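Car meet at Lillum ends with 279 fines and a blocked bridge

I live four streets from the old Lillum shopping center, so I didn't need the police report to know something was up. The engines started a little after nine in the evening and my windows buzzed until well past one. By morning everybody on my block was comparing notes over the fence, and half of them hadn't slept at all.

So I called the Lindden police desk and they were pretty open about it. Officers handed out 279 fines over the night, most of them for noise, illegal parking and driving the wrong way around the parking lot. Two drivers lost their licenses on the spot. One of them had been clocked at 90 miles an hour on Mirkier Road, where the limit is 35 and where my kids wait for the school bus!

The organizers had told the city to expect a small get-together. What showed up was 1,886 cars, according to the gate cameras at the Lillum entrance – and that's before you add the ones that gave up and parked along the river. By eleven the line went all the way back over the Damasceno bridge, and an ambulance had to turn around and take the long way to the hospital. The patient is fine, I'm told, but the crew lost several minutes.

Then came the fight. A scuffle broke out near the east exit just before midnight, over a scratched door by most accounts, and it spread fast. Police say six people were taken in and four of those were let go the same night. The other two are being held on suspicion of assault. A 19-year-old man has a broken wrist and a woman selling hot dogs got a cut on her arm when her stand was knocked over. 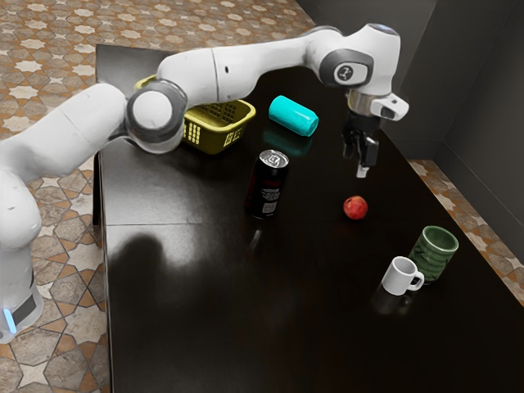

Will there be another meet at Lillum this summer?

The next one was penciled in for June, but the city has pulled the permit and the organizers would have to apply all over again.

I talked to Solange Assunção, the officer in charge that night, and she sounded worn out. "We had people planned for a crowd a third that size," she told me. "When the bridge locked up, our backup was sitting in the same traffic as everyone else." She wants the bridge kept clear by barriers next time, with one lane held open for emergency vehicles from the start.

Natanael Amaral, one of the organizers, is sorry about the ambulance and says so right away. He's less sorry about the rest. Most people came to look at cars and eat something, he says, and the group shouldn't get blamed for a handful of guys throwing punches. He also points out that they had asked for extra portable toilets and never heard back (I can confirm there weren't enough, my neighbor's hedge can too).

A petition to ban night meets inside the city limits had 2,335 signatures when I checked over lunch. I haven't signed it yet. I kind of like the cars, I just don't like them at one in the morning.

Police are still looking for video of the fight at the east exit, and of a dark blue hatchback that left toward Mirkier Road shortly after. If you filmed anything, the Lindden desk is open until ten at night.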